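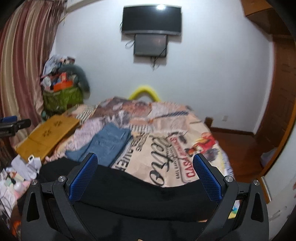
Notas para la charla – versión larga, recortar si voy mal de tiempo
Pinza de mano, datos de casa, doblado de ropa
Howard Tapley, grupo Kurnine

Arranque. Buenos días, gracias a Wesel por la invitación. No leer el título, ya está en la pantalla. Ir directo a la pregunta: ¿cuánto de lo que aprende una política de manipulación es la tarea y cuánto es la mesa del laboratorio?

Contexto rápido. Nuestra primera política (Stislow) entrenada entera en laboratorio. Una mesa gris, luz fija, las mismas camisetas de siempre. Funcionaba bien allí. La llevamos a un dormitorio y se perdió en la colcha. Literal, cerraba los dedos sobre el dibujo de la tela.

Lo que cambiamos. Recogida con pinza de mano, sin brazo. La persona lleva la pinza, la cámara va montada encima, se graba la demostración y ya. Dos dedos, almohadillas azules, la misma geometría que monta luego el robot. Insistir en esto último – la almohadilla tiene que ser la misma o el contacto no se parece y la política agarra corto.

Señalar en la pantalla: los vaqueros doblados encima de la colcha estampada. Letras grandes, "Retro", "CASA", rayas blancas y negras, y la tela arrugada hacia el fondo. Para el segmentador esto es un infierno. Bordes por todas partes y casi ninguno es el borde de la prenda. Dejar cinco segundos para que miren. También unas piernas, ropa negra, pegadas al pantalón.

Protocolo. 40 viviendas, 200 demostraciones en cada una. No se ordena nada antes. Al principio pedíamos despejar la cama y era un error, la gente despejaba la habitación entera y volvíamos a tener un laboratorio con cortinas. Ahora la única instrucción es trabajar donde se trabaja normalmente. Sentado, de pie, como sea.

Dos pinzas, una por mano. Sincronizar las dos fue lo más pesado de febrero, contarlo solo si preguntan. Versión corta: marca visual al empezar, otra al terminar, se corrige la deriva entre medias. La segunda pinza entra a veces en la imagen de la primera (aquí asoma a la izquierda del todo). La dejamos. Probamos a enmascararla y empeoró la coordinación entre manos, creemos que la política la usa como referencia, pero no lo hemos demostrado. Decirlo así, sin adornar.

Filtrado. Descartamos 146 demostraciones, casi todas por pérdida de seguimiento. Motivos principales: movimiento muy rápido, pared blanca ocupando casi todo el campo, reflejos. Las pantallas apagadas dan guerra – el televisor negro devuelve un brillo arriba y el seguimiento lo toma por un punto fijo cuando se mueve con la cámara. Suelo brillante, lo mismo. Reddy (nuestro paquete de calibración) ya rechaza esos puntos pero hay que activarlo a mano, no viene por defecto. Tengo que arreglarlo antes de publicar el codigo.

Resultado. Gráfica de barras, no entretenerse. Mensaje: mismo número total de demostraciones, más casas distintas, mejor en casas nuevas. En la mesa del laboratorio la política nueva queda un poco por debajo de la vieja. Enseñarlo igual, si no lo enseño me lo van a preguntar.

Lo que falla. Denim doblado en varias capas: coge la de arriba y deja las demás, o las coge todas cuando quería una. Con cámara en la mano no hay fuerza, solo apertura de los dedos. Prendas oscuras sobre ropa oscura, mal. Objetos pequeños al borde de la cama, los empuja.

Pregunta que va a caer seguro: privacidad. Respuesta: consentimiento por vivienda, caras difuminadas antes de guardar, el participante revisa y puede borrar lo qeu quiera. Algunos borraron sesiones enteras y no preguntamos el motivo.

Otra: ¿por qué no teleoperar? Coste y peso. Una pinza cabe en una mochila. Y la gente se mueve de otra manera con un brazo delante, más lento, más recto.

Siguiente. Sensor de fuerza en la almohadilla, 2 prototipos, todavía feos. Doblar desde montón, sin prenda colocada. Si queda tiempo, vídeo del calcetín – si no, saltar a contacto y agradecimientos.

Ojo: cambiar la fecha de la última diapositiva, sigue poniendo 22 dic 2020.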